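How to Set Up a Processor Swap as a Robot Chore

People ask whether a robot arm can take over bench work in a computer repair shop yet. At Drillbridge we handle a lot of old office desktops, so we picked one job, changing the processor, and wrote down how we run it. You need an arm, a two-finger gripper, a wrist camera and an open case laid on its side.

Step 1. Fix the parts in place

Bolt or clamp a fixture plate next to the case. Give each part its own pocket. The arm does far better when the chip starts in the same spot on every run. Our plate came from Lorier and cost less than the first gripper pads we wore out. 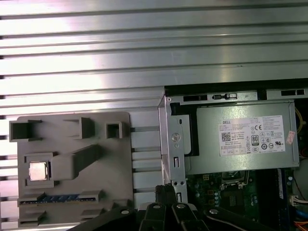
Pakzad wrote in to say that a fixture is half the job, and that a shop with a new model on the bench every hour would spend longer making plates than swapping chips. That is fair. We only do this with batches of 15 or more of the same machine.

Step 2. Open the socket

Unplug the power cord and remove the side panel and cooler by hand. Clean off the old paste. Then lift the lever and raise the load plate. We tried to teach the arm the lever and gave up after 11 tries. It can push the lever down but loses its grip on the way up.

With the socket open, look at the pins under a bright light. A bent pin will stop the machine from booting, and the arm will not notice it. 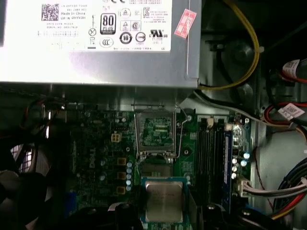 Set the speed to the lowest setting before the arm goes anywhere near the board. Teach three points: above the chip, above the socket, and a safe height clear of the cables. Tie back any loose wires that cross the path.

Step 3. Place and seat the chip

Match the corner mark on the chip to the mark on the socket. Lower the chip straight down and let go. It should drop in without force. If it sits crooked, stop the run and fix it by hand. Keep the force limit low, even for a light touch to check that the chip is flat.

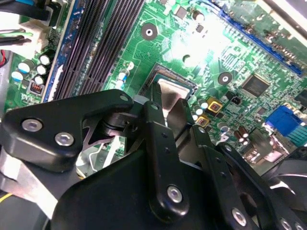 Step 4. Back the arm out

Do not send the arm straight home from the socket. Raise it to the safe height first, then move sideways. The drive bay frame and the power supply both stand higher than the board, and a finger can catch on either one. Run the exit path once with no chip.
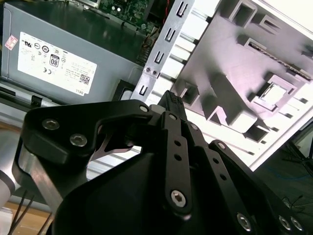 Close the load plate by hand, add paste, refit the cooler and boot the machine. Log the result, including any run where you had to step in. Our Dudevon log sheet has a column for that.

So can it do the chore yet? It can do the middle of it. A person still does the start and the finish, and is quicker at the whole thing.

Last updated 3/2/20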